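Brirnen Tote Handling Kit: Progress Report to Mandell

Report date: 20 April 2021
Prepared by: Evaluation team, Paquette
Subject: Interim findings on the Brirnen kit, supplied by Drurkorau
Status: For information, with two decisions requested in section 7

1. Purpose of the work

Mandell is funding an independent review of the Brirnen tote handling kit before deciding whether to offer it to tenants of its small warehouse units. The kit is sold by Drurkorau as a single package: a two-finger gripper, a wrist camera, an overhead camera, mounting hardware and the software that finds a storage bin and plans an approach to it. The buyer supplies the arm, the rack and the bins.

The review asks whether the kit can place small parts into open bins on a standard rack, how much setting up it needs, and whether the printed instructions are good enough for a buyer with no robotics staff. Speed is outside the scope of this stage.

2. Work completed since January

The kit was delivered complete apart from the overhead camera bracket, which came later in a separate parcel. Mechanical fitting to our arm followed the supplier's drawings without changes. The electrical connection did not: the connector shown in the manual is an earlier type, and we had to ask Drurkorau for the current pin layout. They sent it the next working day.

Calibration of the wrist camera has been done twice. The first calibration was lost when the software was updated. The release notes do not mention this, and we have asked for a warning to be added.

We have now run 60 placement attempts under supervision. Each attempt starts with a part already in the gripper and ends when the part has been released and the arm has withdrawn. In 59 of them the part was released inside the target bin. In the remaining attempt the software stopped before release and reported that it could not find the front rim.

3. Test arrangement

The rack is steel, with bins on more than one level. All bins are of the same blue moulded plastic type, open at the top, with a thick rounded rim and ribbed outer walls. Test parts are rigid and light. Bins are emptied before each set of attempts so that a part left from an earlier run cannot be mistaken for the current one.

Views of the rack and bins. The first two are from the wrist camera, the second with a yellow part in the gripper; the third is from a head-height camera.
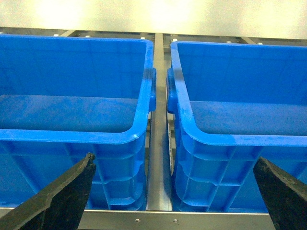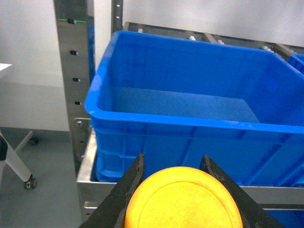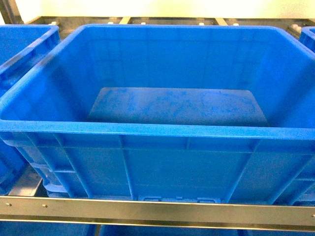
4. Findings to date

4.1 Rim detection. The software locates a bin by its front rim and then infers the rest from stored dimensions. This works well when the arm faces the bin squarely. At an oblique approach the estimate of the rear edge is less steady, and the planner slows down while it settles. The stopped attempt was of this kind.

4.2 Adjacent bins. Bins of one colour standing close together are a known difficulty for this class of software. The kit kept to the correct bin throughout, provided the rack layout had been entered by hand beforehand. Entering it is slow. There are 13 fields for each bin position and no way to copy values from one position to the next.

4.3 Reflections. Bright metal along the front of a shelf can be read as a rim edge. Lowering the camera exposure removed the false readings in our room. The setting is in a service menu that the manual does not describe.

4.4 Gripper fingers. The black fingers supplied with the kit show surface scuffing. Grip has not been affected in any attempt. We have no basis yet for estimating service life, and Drurkorau has not published one.

4.5 Documentation. The mechanical chapters are clear. The software chapters assume that the reader has used an earlier Brirnen product, and several screens have been renamed since they were written.

5. Expenditure

Spending is within the agreed amount. The only unplanned item was a replacement cable set at 560 pounds, needed after the connector query described in section 2. It has been charged to contingency. Drurkorau has been asked whether the correct set will be included with future orders and has not yet replied.

6. Next stage

The remaining work covers bins that already hold parts, the lower rack level, and oblique approaches. The lower level needs a different arm posture and may need the wrist camera cable rerouted. Oblique approaches will be repeated with the exposure setting both at its default and lowered, to find out whether the stopped attempt was connected with reflections.

We also plan to have the kit set up from its packaging by a member of staff who has not worked on the project, using the manual only. Points at which they have to ask for help will be recorded and passed to Drurkorau.

7. Decisions requested

Mandell is asked to confirm that speed should stay outside the scope until the lower level tests are finished.

Mandell is also asked to agree to a second set of gripper fingers being bought now, so that worn and new fingers can be compared under the same conditions. Drurkorau supplies them as a spare part, and the cost can be met from what is left in contingency.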